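Setting a Table on a Patterned Cloth
Kitchen & Table Tips

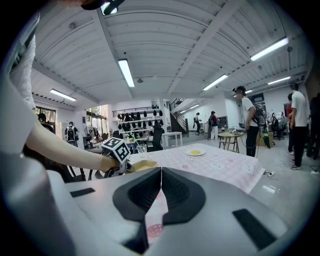 A checkered tablecloth is the cheapest ruler you will ever own. I ate off plain cloths for years and every plate drifted east by dessert. Then I bought a pink one with cartoons on it, over my own objections, and discovered that the squares tell you where things go.

Pick a line of checks and make it your plate line. Small plate on the line, bowl to the left of it, cup further back where an elbow has to make a real effort. If you are left-handed, flip the lot and let the guests adapt.

Clear plastic cups vanish against a busy pattern. Either fill them before people sit down or buy colored ones. Yellow bowls, on the other hand, can be found by anyone, including a four-year-old with other plans.

Cartoon cloths have a right way up. Check before you lay out the dishes, or you'll be looking at upside-down faces through the whole of lunch.

To get the fold lines out, hang the cloth over a shower rail the night before. Ironing works too, on fabric. Ironing does not work on vinyl, and I would like my iron back.

Spills: blot, don't rub. Start at the outside of the stain and work in. On a wipe-clean cloth use warm water and one drop of dish soap, then go over it again with plain water, or the next plate will skate.

For overhang, measure the table and add 11 inches per side for a sit-down meal, 4 if small children are coming. They pull. On a table 60 inches long that makes 82 or 68, and the store will have neither, so go shorter.

Power cords belong on the side of the table where no one walks. If your kitchen has no such side, unplug the thing and put it away until the dishes are done.

Store the cloth rolled around a cardboard tube, pattern side out.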